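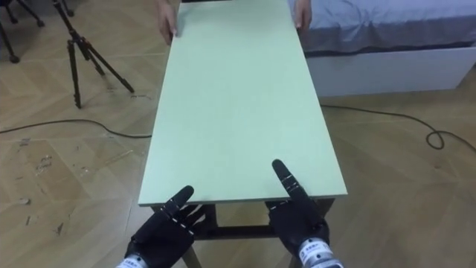 4. HANDLING AND PLACEMENT OF LIGHT TABLES

Joncombe Papers > Furniture in Shared Rooms > Section 4

Last updated: May

4.1 Scope of this section

Section 3 dealt with the storage of tables between bookings. This section considers the short period in which a table that is already standing is taken hold of, lifted, and set down in a new position. The material comes from the Clornside room log, in which 663 table moves were entered over the study period. A move was defined as any change of position in which all of the legs left the floor. Turning a table about one leg was entered separately as a pivot and is treated in Section 5. Tables that were dragged were excluded, as were tables moved while folded.

The tables under study share a rectangular top on a metal frame. The tops are thin and plain, with no lip or handle, and the edge of the board is therefore the first surface available to anyone lifting it. The frame sits beneath the board and can be reached only by bending lower. This arrangement has consequences for where the hands go, and those consequences are the subject of the next part.

4.2 Hold positions

Each move in the log was assigned a hold class at the moment of lifting. Class E (edge) covers holds in which the hands at both ends of the table bear on the board. Class F (frame) covers holds in which the hands at both ends bear on the metalwork. Class M (mixed) covers all remaining combinations. Of the 663 moves, 484 were assigned to Class E. The others were divided unevenly between the remaining classes, with Class M the larger.

Within Class E, the preferred position was close to the corners, with one hand toward each side of the board. Figure 3(a) shows this position at the far end of the top, where the fingers of one hand curl over the edge at the corner. The corner hold places the hands as far apart as the width of the board permits and resists tilting about the long axis. It also brings the hands near the line of the legs, where the board is best supported. Holds toward the middle of an edge were seen mainly when a wall or a second table blocked access to one corner.

A less regular variant is the hold in which one hand takes a corner and the other lies flat on the top, as on the left of Figure 3(b). The flat hand carries no weight in a lift. It can press down on the board, and in the log it was entered most often during small adjustments of position. The coding rules allowed such a hold to remain in Class E provided that the other hand gripped the edge. Kamil Tóth, who prepared the coding rules, favored a separate class for it. The present analysis keeps the original scheme so that the figures can be compared with those from the Heltemgate rooms.

Posture was noted but was not coded. With a low top, reaching the edge requires a forward lean from the hips or a bend at the knees, and the log sheet had no field for distinguishing the two.

Figure 3. Light table with rectangular top. (a) Hands at the far corners of the board. (b) Table held along opposite edges, with dark cross braces under the top. (c) Underframe, with crossbar between the legs. Panels are set in sequence through Section 4.
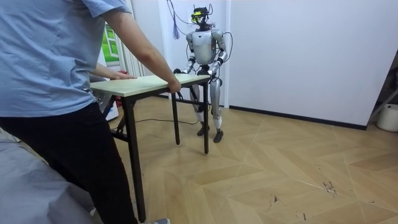
4.3 Legs, bracing, and clearance

The underframe affects a move in two ways. It sets the minimum height to which the table must be raised in order to clear the floor, and it limits how close the carrier can stand to the load. The braces matter less during the lift itself than while walking, when a shin or a foot may come up against the lower metalwork.

A clearance of 500 mm was kept between the marked end position and the nearest fixed obstacle. The value was chosen so that a person could stand at the end of the table without turning sideways. In the Heltemgate rooms the same clearance was used, but radiators along one wall made it difficult to observe at that side. Moves that finished inside the clearance were retained in the log and flagged.

Setting down was more variable than lifting. The log distinguishes a level landing, in which the legs meet the floor together, from a stepped landing, in which one end is lowered first. Stepped landings were more common where the view of the legs was obstructed by the top. From directly above one end, the board hides a large part of its own frame, and the rear legs are seen only between or behind the front pair. The relation is apparent in Figure 3(c), where the near legs drop from the near corners and the other two stand farther back beneath the board.

Floor marking proved to be of limited help for the same reason. Tape laid at the leg positions could be read from the side of the table but was often hidden from its ends. At Clornside the tape was later moved outward to mark the corners of the top in place of the feet. End positions recorded under the two systems are reported separately in the Skála tables appended to this paper.
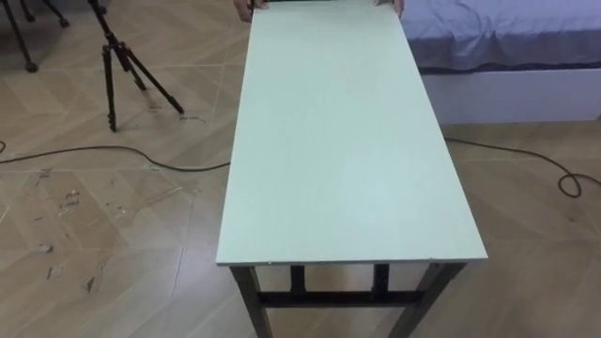
Room Use and Furnishings Group, Joncombe

4.4 Floor surface and alignment

A patterned floor offers a set of ready-made reference lines. The floor in Figure 3(c) has wood-look tiles in light tan and beige, laid in a zigzag pattern with diagonal seams. Seams of this kind are useful for judging whether a table has shifted between two observations. They are of less use for setting a table square to a wall, as none of the lines runs parallel to the edges of the top. For squaring, observers were instructed to sight along the long edge of the board.

Surface marks were recorded by position only. The same panel shows scuffs and whitish marks on the tiles to the left of the table. No attempt was made to assign marks of this type to a particular move, and floor condition was not used as a measure of handling quality. Marks on the tops were treated in the same way.

4.5 Limits of the log

The hold class was taken once per move, at lifting, and changes of hold during the carry are not represented. Where a table was put down briefly and taken up again before reaching its end position, two moves were entered. This practice raises the total for long carries relative to short ones. All of the moves considered were made with nothing standing on the top, and the results should not be applied to tables moved with equipment or crockery in place.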